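14 April 2021
By the secretary, Fidthorpe Town Band

Speaker notes: Booking a band for a village event

Good evening, and thank you for having me. I will speak for a short time and then we can talk together. Please stop me if my English goes too fast.

I play the second cornet, and I also answer the letters and emails when people want to book us. So I see both sides. Tonight I want to speak about what happens before the music, between the first email and the first note.

First point: tell the band what the event is. Many people write only "we need music for a party". Is it a party where people dance, or where they eat and talk? For the summer fair at Endotside we were asked for "something cheerful". We prepared marches. They had wanted quiet tunes beside the tea tent. It was a small tent. (Pause here.)

Second point: the place. Please measure it. A full brass band needs more floor than you think, because of the slides of the trombones and the music stands. If you have a small room, ask for a group of eight players. We have such a group and it has its own list of pieces.

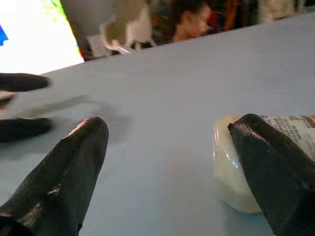
Ask also who is responsible for the chairs. We need chairs without arms. At the Flomodmont hotel all the chairs had arms, very beautiful ones, and the tuba player had to stand for the whole evening.

Third point: time. We play two sets, with a break between them. The players' lips get tired, and this is not laziness. If your speeches run late, tell us early and we can shorten the first set. It is much harder to shorten the second one, as people have by then asked for their favourite tunes.

Fourth point: the weather. Outdoors we need a roof, or at least a plan. Cold air makes the instruments play flat, and wind takes the music from the stands. We bring pegs – please do not lend us yours, we always forget to give them back.

Fifth point: money. Agree the price in writing, and say if it includes travel. Ogbonna Hall sends a one-page form, and I like this form very much. I have copies on the table by the door. (Hold one up.)

If you want carols, write to us before November. Last time we had three requests for the same evening and had to refuse two of them, and I was sorry about it.

Now your questions. If someone asks about weddings, say yes, we do them, but the church must agree first. Remember to thank the hall for the tea.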